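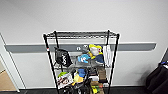
The Riderholm is a four-post wire shelving unit sold flat in a long carton, and I have been using one since April. I paid $324 for the large size, which is more than I have spent on shelves before. It went up against a plain wall where an old cabinet had been. Assembly took one evening with no tools except a rubber mallet. The posts are thin and black, and the shelves are a black wire grid, so the unit looks lighter than a cabinet does and you can see the wall through it. Each shelf sits on plastic sleeves that snap around the posts. The sleeves are the weak point. Two of mine cracked when I moved a shelf up one notch, and Loltudik, the store I ordered from, took 22 days to send new ones.

Once it was up, I had few complaints. Loltudik lists the unit at 300 pounds spread over all the shelves. I keep soft toys, bags and a cardboard box on mine and have seen no sagging. Small jars tip over on the wire, so I cut a sheet of hardboard to fit one of the shelves. Liners are sold separately and cost too much for what they are.

The feet adjust by hand. My floor slopes, and it took three tries to get the unit to stop rocking. The instructions give this step one drawing and no words.
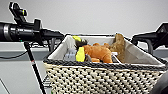 Can the shelves be moved later without taking the whole thing apart? Only the top one can. To move any of the others you have to lift off everything above it first, so plan the spacing before you start.

I also looked at the Prukura, which was $335 and came with liners, and at the Boström, which has thicker posts but only comes in white. The Prukura felt about the same in the store. If I were buying again I would probably pay the extra for the liners.

Dust collects where the wires cross — a stiff paintbrush gets it out. The finish has one small chip near a foot, and I have left it alone.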